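Notebook, January 2018
Open day, bench two

Back at my desk with cold coffee, so I'm getting this down before it goes fuzzy. The Watell people came by to see the grippers, plus a couple from Massawe who had only signed up for the tour and then parked themselves at our bench and wouldn't leave (fine by me!). Anatole Texier did the welcome and the safety talk, and I did the kitchen packets.

I'd picked packets on purpose. Everybody has seen a gripper pick up a block. A floppy bag that changes shape while you're holding it is a lot more fun to talk over, and the guests had opinions right away about where to grab it. High up, said Watell. Low and near the torn corner, said Massawe. I let them argue and took notes.
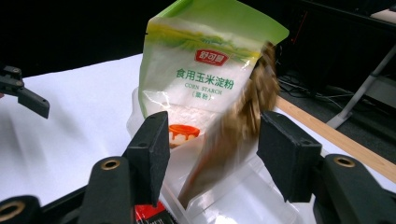 Pouring from the corn starch bag into the clear container, held between the two finger pads.

The thing I kept telling people is to watch the bag and forget about the fingers. If the film starts to bunch up between the pads, ease off and take a new grip before you tip any further. One of the Massawe guests asked if we could do the whole thing with softer pads, and I think that's worth a try. We have the Fidard foam in the drawer and I keep not getting to it. TODO: cut 2 sets, label them this time.

Group size was a pain. We'd said up to 20 per slot and the bench is really only good for a handful, so the folks in back were looking at shoulders. For August I'd like shorter slots and a screen on the side wall. Anatole wants to run the Dundance arm next to us as well, which sounds great and also very loud.

After the break we went on to the hot pot base, the tomato kind. Foil is a different animal from plastic film, and I like it for demos since it keeps the dents and you can see how hard the last person squeezed.
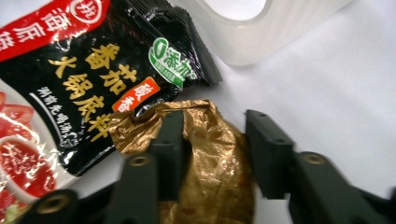
Should a visitor start with a full packet or a half-empty one?
Start them on a full one, because it holds its shape between the pads and they get a feel for the grip before things go floppy.

Other stuff to remember: move the sign-in sheet closer to the door, bring more paper towels, and print the handout in bigger type. I brought 33 copies and came home with three, so people do take them. Watell asked for the pad drawings and I said I'd send them once I find the current version. Still looking.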